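26/05/2021

Got up Haddadin at last! I've been meaning to do it since February, when we turned back at the second gate in sideways sleet, and the forecast was so good that I shut the workshop early and went. This is mostly for my own memory, but anyone in the shop thinking of going up before the summer crowds should read the bit on parking.

**Getting there.** The lot at Rillow was full before I'd even finished my coffee, so I carried on to the pull-in by the Fodar bridge. It adds a mile of road walking, which is dull but flat. Don't try the grass verge opposite. It looks firm and it isn't, and I watched a guy in a very nice van find that out.

**Route.** Up the forest track, over the stile, then straight onto the shoulder instead of going around by the stream (the stream path is still washed out below the footbridge). Summit is 3090 feet on my old paper map. My altimeter said 3149 up there, so it's reading 59 high, and I swear I set it at the bridge. I'll take the back off and look at the seal again. Might just be the pressure dropping through the afternoon, but I had the same trouble after I changed the battery.

**Gear notes.** The new pole tips held up fine on the slabs, no wobble at all, and the glued one is as tight as the others. The repaired gaiter strap is another story: it slipped twice on the way up and I ended up tying it with cord like a parcel. Needs a proper buckle, and stitching with the heavy thread this time. Pack weighed in way too heavy again (spare fleece I never touched, two hats, a whole bag of oranges, what was I thinking). The Vokidano stove boiled fast in the lee of the cairn but it's tippy on anything except dead level ground. I want to try wider feet on it, maybe cut from that scrap strip by the drill press.

The top was glorious. Hardly a breath of wind, snow still tucked in the north gully, and I could see clear down to the Rillow dam. I sat there far too long and paid for it on the descent, with my knees complaining the whole way through the heather.

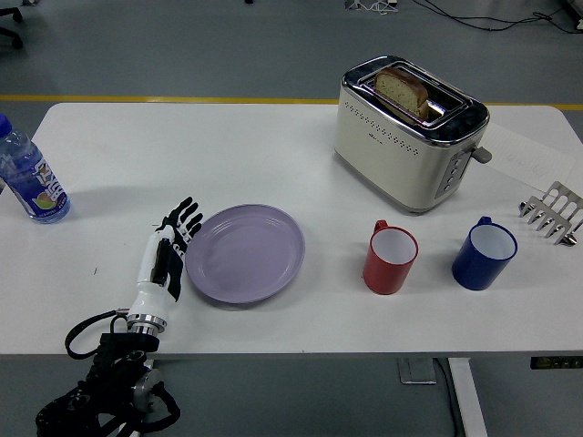 Water was my one real mistake. I'd counted on filling up at the spring under the shoulder and it was down to a muddy dribble, so I had one bottle for the whole day and most of that went in the first climb. It was the same sort of thing as the clear plastic one with the blue cap on the white table, with the little fruit graphic on its label, and that's just not enough for a warm day on Haddadin. Two big ones next time, and one more left in the car for afterward.

Descent was by the east ridge. There's a new fence at the bottom, and the gate is well to the left of where the old one was, so bear left as soon as you see the sheep pens.

To do before the next one:

- altimeter seal
- buckle for the gaiter
- stove feet
- wax the boots (left one first, it's cracking at the toe)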